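Housekeeping Skills, Unit 4: The Bed as a Workspace
Course handout, Hayes building, room 28
Tutor: Rochelle Grimshaw

Before you start

Last time we did sheets and corners, and you were all far better at it than I was at your stage! Today we go underneath and look at the stripped bed: clearing it, checking it and putting the soft things back. I love this part of the job. A bare mattress has a lot to say if you give it five minutes, and most people never do.

You'll need your checklist (the Druster sheet, both sides), a soft brush and a clean basket. If you missed the session on fabrics, borrow Ivar Fagerlund's notes, which are very thorough on wool.

1. Clearing the surface

Small things get left on beds. Bottles, packets, hair ties, a pen, the cap of something. They roll into the dips of the quilting, and on a busy cover they vanish completely. Start at the head end and work down in strips, lifting each thing straight up so it doesn't drag on the stitching. Bottles go upright in the basket, with the lid checked first – a loose lid on a bare mattress is a very long afternoon.

Then sort into two groups: things that belong on the bed (pillows, blankets, soft toys) and things that belong somewhere else in the room. Move the second group first.

2. Reading the quilting

Quilting holds the top layer of padding in place. Run a flat hand over it. Gentle creases in the cover are normal and usually smooth out with the palm. What you want to note down is a hard lump, a broken line of stitching or a hollow that stays put when you press beside it.
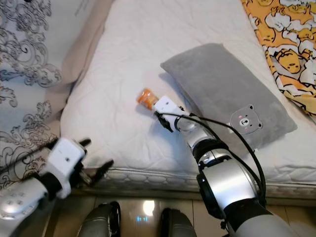 Fig. 1. White mattress with wavy diamond quilting; small orange item, grey bear pillow and patterned blanket still to be cleared.

Pale covers are wonderful for this exercise, as every fold shows up in the light. Look along the surface from a low angle as well as from above. Prapai Tanasarn suggested doing it by a window with the ceiling light off, and I now do it that way at home too.

3. Pillows and blankets

Plush pillows need a shake and a light brushing, always in one direction. Read the care label before anything goes near water. Wash at 40 only if the label allows it, and keep faces and sewn-on patches away from stiff brushes. For a child's room, the favourite pillow goes back where the child can see it. It matters enormously to them!

Blankets: fold in half lengthways, then in thirds, print side out. A blanket hanging over the edge should come right off before you inspect the mattress, or you'll miss the border seam underneath.

Practice for next time

Strip and check one bed at home. Fill in side two of the checklist and write 50 words on anything you found in the quilting. Man-sik Hong's pair will start us off, followed by Wiroj's.

Reading: Zidstead folder, page 176, the section on mattress covers. Spare checklists are in the tray by the door.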